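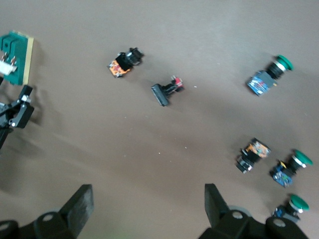

Home Stories Poems Back Issues Submit Contact

The Ferry Bell

Refugio Ponce had run the signal shed at Fistholm for 11 years when the bell stopped. It was a plain electric bell on a post at the end of the landing. Anyone on the island side who wanted the ferry pushed a button, the bell rang over on Refugio's side, and he went down and started the engine.

He found out it was broken because Inese Tamošiūnaitė walked the whole causeway at low tide to tell him.

"I pushed it for an hour," she said. Her boots were full of mud.

"I was in the shed the whole time."

"I know. I could see your light."

He gave her a towel and put the kettle on. Then he got out the box of spare switches and tipped it onto the table. Most of them had come with the shed. He didn't know what half of them were for.

"Which one is it?" Inese asked.

"It depends what's wrong."

"What's wrong?"

"I don't know yet."

They drank the tea. At four he took her back across in the boat with a screwdriver and a flashlight in his coat. The button on the island side was set in an iron box, and inside the box the wires were green. He scraped them clean and pushed the button. They both listened, but the water was loud and the wind was the wrong way.

"Somebody has to be on the other side," Inese said.

"I'm usually the one on the other side."

She thought about it. "I'll go back with you, then. You leave me there and come over again and push it."

So they crossed again. He put her in his chair in the shed, showed her where the sugar was, and went back alone. It was getting dark by then. He could see the shed window with the lamp on and the shape of her in it. He pushed the button and held it down while he counted to ten. Nothing moved in the window. He changed the switch for one of the spares and tried again.

The shape got up. The door opened, and she came out on the landing and waved both arms over her head.

He should have gone straight back. He pushed it once more, a short one, and she waved again.

When he tied up she was holding the rope post like a railing. "It's louder than I thought," she said. "How do you stand it?"

"It doesn't ring much. Twice a week in winter."

"That's all?"

"You and Obaidul Gazi. And he mostly shouts."

The tide had come in over the causeway. Refugio looked at it and then at the boat, which had a third of a tank left.

"I can run you home now," he said, "or there's soup."

Inese looked across at the island. Her own house was dark – she hadn't expected to be gone past lunch.

"What kind of soup?" she said.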